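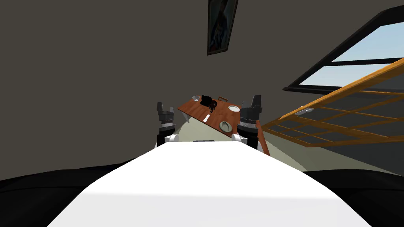

로봇이 식탁 치우기를 할 수 있습니까? 집에서 쓸 수준인지 궁금합니다

Mahtab Bakhtiari
질문 게시판 > 집안일과 자동화

안녕하세요. 한국어로 글을 쓰는 것이 아직 서툴러서 이상한 표현이 있으면 이해 부탁드립니다.

저는 작은 하숙집을 운영하고 있습니다. 아침 식사가 끝나면 식탁 위에 접시, 유리 그릇, 칼이나 숟가락 같은 것이 남습니다. 사진의 식탁은 시뮬레이션 화면이지만 우리 집의 아침 식탁과 상황이 비슷합니다. 접시 하나는 비어 보이는데, 다른 하나에는 무엇이 올려져 있습니다. 주전자처럼 생긴 검은 물건도 있습니다.

알고 싶은 것은 두 가지입니다. 두 팔 로봇이 이런 식탁을 혼자서 치울 수 있습니까? 그리고 시뮬레이션에서 잘 된다면 실제 집에서도 잘 된다고 믿어도 됩니까? 청소 로봇은 이미 쓰고 있고 만족합니다. 그런데 바닥 청소와 식탁은 많이 다른 일인 것 같습니다.

Dardo Herrera

저는 Stirndale에서 부품 세척 공정을 담당하고 있습니다. 가정용 전문가는 아니지만 아는 범위에서 답을 드리겠습니다.

우리 공장에서는 로봇이 금속 쟁반을 한 시간에 200개 정도 옮깁니다. 쟁반은 모두 같은 모양이고 항상 같은 자리에 옵니다. 식탁은 그렇지 않습니다. 제 생각에 어려운 순서는 다음과 같습니다.

투명한 유리 그릇: 카메라가 가장자리를 잘못 읽는 경우가 많습니다.
납작한 접시: 손가락이 두 개인 집게로는 밑으로 들어가기 어렵습니다. 보통 테두리를 잡거나 식탁 끝까지 밀어서 잡습니다.
가느다란 칼이나 숟가락: 상판에 붙어 있듯이 놓여 있어서 집게 끝이 식탁에 닿기 쉽습니다.
주전자 종류: 손잡이가 있으면 잡기는 쉽지만, 안에 물이 있는지 모르면 기울일 때 위험합니다.

시뮬레이션에 대해서는, 연습을 많이 시킬 수 있는 것이 장점입니다. 하지만 마찰이나 음식의 끈적함은 실제와 차이가 있습니다. 화면에서 성공한 동작도 실물로 다시 시험해야 합니다. 우리도 쟁반 작업을 바꿀 때 실물 시험을 700번 했고, 그중에 실패가 생각보다 많았습니다.

그래서 하숙집이라면 지금은 사람이 식탁을 치우고, 설거지는 식기세척기에 맡기시는 것을 권합니다.

Javiera Gallardo

아직 안 됩니다. 전시회에서 컵 하나를 옮기는 것을 봤는데 너무 느려서 끝까지 못 봤습니다. 그냥 큰 쟁반을 사세요.

Gisela Medina

Herrera 님의 답변에 조금 보태겠습니다. 음식이 남은 접시와 빈 접시는 다른 작업으로 생각하셔야 합니다. 남은 음식을 먼저 버려야 하는데, 이 판단을 기계에 맡기기가 어렵습니다. 그리고 의자가 식탁에 가까이 있으면 로봇이 다가갈 자리도 부족합니다. 혹시 업체와 상담하신다면, 본인의 그릇을 직접 가지고 가서 시험을 부탁해 보세요.

Mahtab Bakhtiari

답변 감사합니다. 우선 쟁반을 사고, 유리 그릇은 제가 계속 손으로 옮기겠습니다.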